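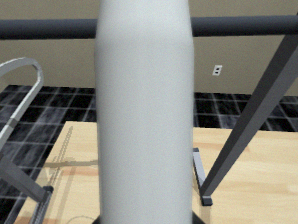 Plurero is the planning and simulation package maintained by the Ernham software group. The questions below are those most often received from laboratories using release 46. Several concern the wrist view in the simulator, where a link of the arm can stand directly between the camera and the work, as the pale grey one does in the render at the head of this page, with the wooden surface left visible on either side of it.

## General

**Which simulators are supported?**

Plurero works with Skoryk and with the built-in viewer. Scenes saved in one may be opened in the other, although shadow settings are not carried across.

**Is a graphics card required?**

A card is required for rendered camera views. Planning alone will run on an ordinary desktop processor.

## Camera views and perception

**Why does the arm block the camera?**

The renderer draws every link in its true position. If the camera is mounted behind a link, that link will be drawn in front of the work. Users may move the mount in the scene file or add a second camera.

**Can the arm be hidden from the view?**

Yes. Set `draw_self` to `false` in the camera block. The arm will still be included in all collision checks. This setting should not be used when preparing images for a perception module that will later run on a real arm.

**How does the planner treat areas the camera cannot see?**

Hidden areas are marked as unknown and are treated as occupied by default. The `unknown_policy` setting may be changed for each scene.

## Planning

**The planner stops before a path is found. What should be changed?**

The default limit is 3000 samples for each request. Narrow gaps, such as those between the legs of a stand, often need more. Please check the collision margin first, as a wide margin can close a gap completely.

**What does error 69 mean?**

The starting position is already in collision. Open the scene in the viewer and select "Show contacts".

**May the planner be called from our own control software?**

Yes. The Ollerell interface accepts joint targets and returns a timed path. It does not send commands to motors, and users remain responsible for speed limits and emergency stops.

## Support

**How should a fault be reported?**

Please send the scene file, the log and the release number through the support form. Logs of up to 3000 lines can be pasted directly into the form; longer ones should be attached.

**When is the next release due?**

The next release is planned for August. Release 46 will continue to receive corrections after that date.

Page last reviewed: 2020-04-13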